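3.2 Survey of household laundry practices

The second part of the study addressed the way in which households wash, dry and store their textiles, and the effect these habits have on the service life of colored cotton goods. Earlier work in this field has relied mostly on laboratory wash tests, in which new fabric is put through a fixed number of cycles under controlled conditions. Such tests are useful for comparing detergents, but they say little about what happens in the home, where loads are mixed, drums are overfilled and damp items may be left standing for hours before they are hung up.

Questionnaires were sent to households in the municipality of Drulby in November, at the start of the heating season. A total of 842 usable replies were received. Respondents were asked to report the number of loads washed in the previous week, the temperature normally chosen for colored items, the drying method, and the place where dry laundry was kept before it was folded. From these replies a smaller group of 300 households was drawn for the diary phase, in which each load was entered on a printed form over a period of four weeks. The forms were supplied by Preltent, which also handled data entry.

The diaries showed a clear gap between stated and recorded behavior. Many respondents who reported washing colored items at 30 degrees chose a higher setting for at least one load a week – usually where towels and clothing were washed together. Drying practices were reported more accurately. Folding was the step least often recorded, and the written comments suggest that many people do not regard it as a separate task. A common pattern was to leave dry items in a basket and take them out as needed, so that creases set during drying were still present when the item was next worn or washed.

This last point matters for the wear analysis. Creases that are not smoothed out before storage tend to return in the same place, and the raised edge of a fold is exposed to more rubbing than the cloth beside it. On strongly dyed goods the result is a pale line that the owner reads as fading of the whole item. In the follow-up interviews, reds and pinks were the colors most often named in this connection. Figure 2 shows cloth of this color range lying unfolded or only partly folded.

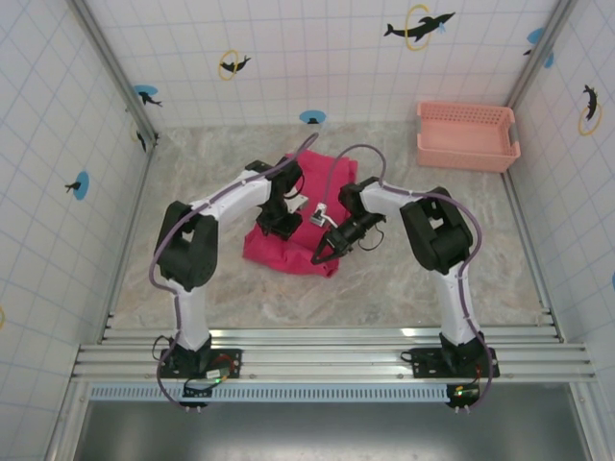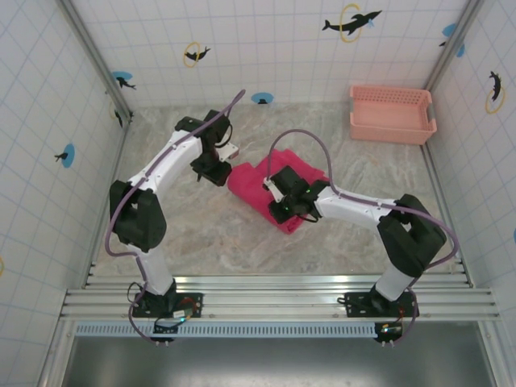 Figure 2. Brightly colored cloth in a crumpled state (first image) and in a crumpled, partly folded state (second image).

For the purposes of coding, the condition of an item at the time of storage was entered as "flat," "folded" or "loose." An item was coded as folded only if the respondent stated that it had been laid out first. Items rolled or doubled over by hand without being laid out were coded as loose. This rule was adopted after a trial round in which two coders working separately disagreed on a large share of the entries for towels and pillowcases. With the rule in place, the remaining disagreements were settled by discussion.

Wear was assessed on items lent by the participating households. Each item was examined under daylight lamps at the Østergaard textile laboratory and given a grade for color loss, surface fuzz and edge damage. The grades were then compared with the diary entries for the same household. Items stored loose received poorer grades for color loss along crease lines than items stored folded, and the difference remained when wash temperature was taken into account. No such difference was found for edge damage, which was linked mainly to drum filling and to the use of tumble dryers.

Some limits should be noted. The households that agreed to keep a diary were on average larger than those that declined, and they washed more often. The age of the borrowed items was stated by the owners and could not be checked. Detergent dose was recorded in caps or scoops, and these measures differ between products – for this reason, dose was left out of the main model and is treated separately in Section 3.4. The wash and storage data were processed with the Jedis coding sheet, the final version of which is dated 2018-04-11 and is reproduced in the appendix.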